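Usa Kaewmanee
Saturday, June 16, 2018

1/ I gave up the tumble dryer in November and said I'd report back. The old one died and the repair quote was 105 pounds, so I left it dead.

2/ Our meter readings for the laundry months: 217 units less than the same stretch the year before. I checked it twice because I read the meter wrong last time.
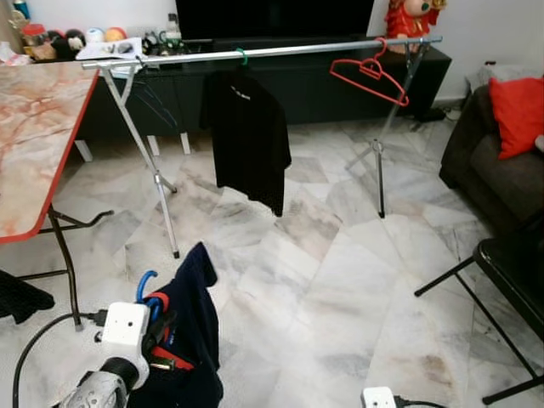
The saving was smaller in the cold weeks. We had the heating on longer to get jeans dry, and jeans are most of what this house wears.

3/ Shirts go straight on hangers. They dry in better shape and I've stopped ironing most of them. Towels are the real problem. They go stiff whatever you do, though a good shake before hanging helps a bit.

4/ Damp is the thing to watch. Gonzalo Montoya from the Priststead tenants' group lent me a humidity meter and I kept a window open an inch on wash days.

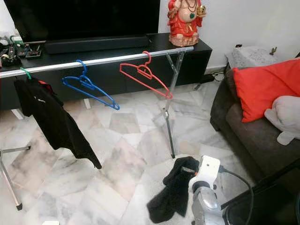

It still went too high when I did two loads at once. One load a day, mornings, spin it twice. That fixed it for us.

5/ Dark things: inside out, cool wash, away from direct sun. My work tops had gone grey in the dryer and the newer ones haven't so far.

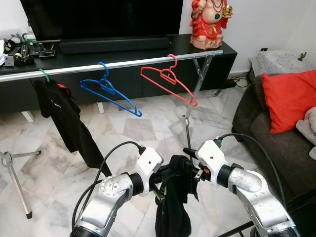 6/ Someone asked about the launderette on Heffernan Road. It's still open and I use it for duvets. Take coins, the change machine is out again.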